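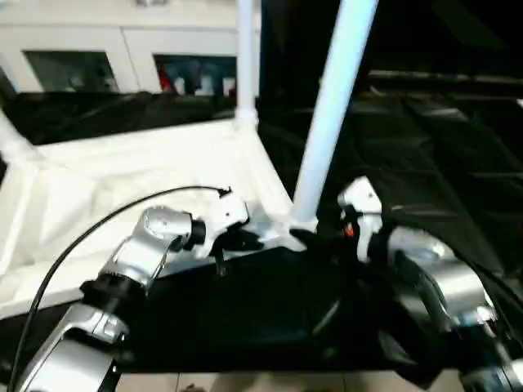

白色和黑色的布料放在一起。

冰箱冷冻室的整理与食品安全

冷冻能让细菌停止繁殖,但不能把细菌杀死。食物放进冷冻室之前是什么状况,解冻之后基本还是什么状况。下面这些做法适合普通家庭的冰箱,不需要另外买设备。

温度

冷冻室应保持在零下18摄氏度或更低。很多冰箱面板上显示的是设定温度,和里面的温度会有出入。可以放一支冰箱温度计在中层,过一夜再看。门封条夹不住一张纸的时候,就该清洗或者更换了。清洗用温水加少量洗洁精,缝里的霉点用旧牙刷刷,擦干后再关门。

分装

肉类按一顿的量分装,压平再冻。压平的肉馅冻得快,化得也快,还能竖着插在抽屉里。我家用的是Tostidari的平口袋,一包200只,厚度够用,缺点是封口条容易粘上油,装之前要把袋口翻下来一截。

汤和高汤装盒时不要装满,留出两指宽的空隙。玻璃瓶不要直接冻,除非瓶身上注明可以冷冻,而且瓶口要比瓶身宽或者一样宽。

熟食放凉后再冻,但在室温下放置不要超过两小时,夏天气温高时缩短到一小时。大锅的炖菜先分到浅盘里,凉得快得多。

标签

每一袋都写品名和冷冻日期。油性笔写在冻过的袋子上会掉,要在装食物之前写好。读者Heriberto Huaranga来信说,他用美纹纸胶带贴在盒盖上写字,洗盒子的时候一撕就掉,比贴纸省事。我试过,确实可以,只是胶带要在盒子干的时候贴。

家用冷冻室里的大致存放时间:
生肉馅:三到四个月
整块牛肉:六到十二个月
整鸡:十二个月
鸡块:九个月
肥鱼:两到三个月
煮熟的汤和炖菜:两到三个月
焯过水的蔬菜:八到十二个月

这些时间主要指口感。一直冻得很结实的食物,过了时间不等于有害,只是会发干、发柴。

冷冻蔬菜

袋装冷冻蔬菜多数不是即食食品,包装上写着要加热的,就要加热到冒热气再吃,拌沙拉也一样。玉米粒和青豆最容易被人直接倒进碗里,这个习惯要改。看到召回通知时,先核对品牌、规格和批号,三项都对上的,不要尝,也不要送人,连袋密封后扔掉或者退回店里。包装已经扔掉、分不清是哪一批的,也按召回的处理。

解冻

最稳妥的是放在冷藏室下层,下面垫一个有边的盘子。一只16厘米的深盘够接住一块鸡腿肉化出来的水。着急时可以把密封的袋子泡在冷水里,每半小时换一次水,化开后马上下锅。用微波炉解冻的,也要马上做熟。不要放在灶台上化一下午。

在冷藏室里化开的生肉,一两天内可以再冻回去,口感会差一些。泡水或用微波炉化开的,要做熟以后才能再冻。

停电

冷冻室塞满的,不开门可以维持48小时左右,半满的只有一半时间。今年六月我们这边停过一次电,Yayra Ankrah事先在冷冻室里放了一杯冻好的水,上面压一枚硬币。来电后硬币还在冰面上,说明没有化过;硬币沉到杯底的,里面的东西就要逐样检查。还带冰碴的可以再冻,已经变软、摸着不凉的肉要扔掉。

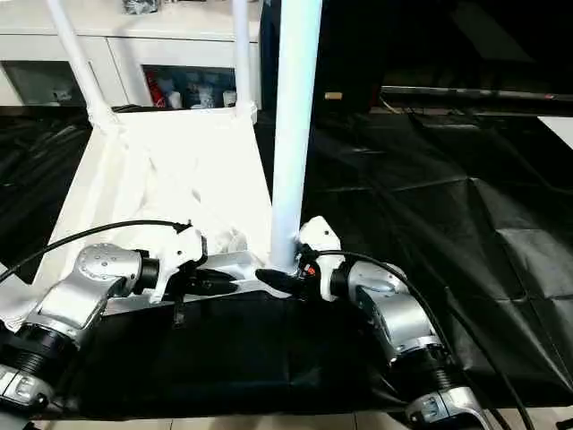 带管状支架的白色布篮。

除霜和清洁

霜厚到半厘米就该除了。拔掉电源,把食物移到保温箱里,没有保温箱就用厚毛巾裹紧。在里面放一盆热水,关上门,等十五分钟换一次。不要用刀撬。我的塑料铲是Stonero的,边缘用久了会起毛,用砂纸磨一下还能接着用。

化完以后用一升温水兑一汤匙小苏打擦内壁,再用清水擦一遍,最后用干布擦。抽屉拿出来单独洗,晾干后装回。如果袋子漏过生肉汁水,那一层先用洗洁精洗净,再消毒。擦过生肉汁水的抹布直接用热水洗,不要再拿去擦台面。

更新于2022年12月26日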